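Two-finger gripper or suction cup for kitchen pick-ups in simulation?

Posted by Aurelio Olvera
Sunday, February 23, 2020

Hello everyone, and thanks in advance for reading all of this! I've been teaching myself robotics in the evenings, and I have a simulated kitchen where an arm is supposed to pick things up off an island and carry them to the dining table. I started with the Floltard two-finger gripper model and then tried the Sallholm suction cup on the same arm. Out of 97 tries each, the fingers managed 80 on the bread and did miserably on the knife. The suction cup was nearly the reverse. Has anyone compared these two properly, and would you settle on one or keep swapping? I'm also not sure my camera is in a good spot.

Sulastri Sopacua

Hi Aurelio, welcome! I went through this very thing last August and I remember how maddening it was, so please don't be discouraged. I'd stay with the fingers and work on the knife separately. A thin thing lying flat gives the fingertips very little to close on, and in my own setup they kept jamming into the counter. Lowering the closing speed and letting the wrist give a little helped me more than any new gripper did (I tried 6 of them, which my husband still brings up).

I would be a bit suspicious of the suction numbers, too. Many simple models just glue the object to the cup once they're close enough, and a real cup on a bread crust leaks air like anything. Look for a seal setting before you trust those results.

As for the camera, I always save a view with the arm out of the way before I compare anything. My Brosance kitchen looks like this from the corner I use, and the things I watch most are the clear glass, which is pale and faint against the orange counter, and the dark round thing that overlaps the top of it.

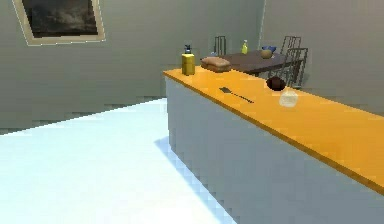

What I would try first

Run the bread and the knife as two separate tests, with the same starting pose and the same camera for both grippers. Then do the glass by itself, with the camera moved a little to one side. Write down whether each miss was a bad grasp or a bad guess at where the object was. I lumped those together for weeks and was very sorry afterward.

wan_fan

suction. fingers are a pain. I ran 1,758 picks on the Wan controller with a cup and never went back, but mine were all flat boxes so your mileage may vary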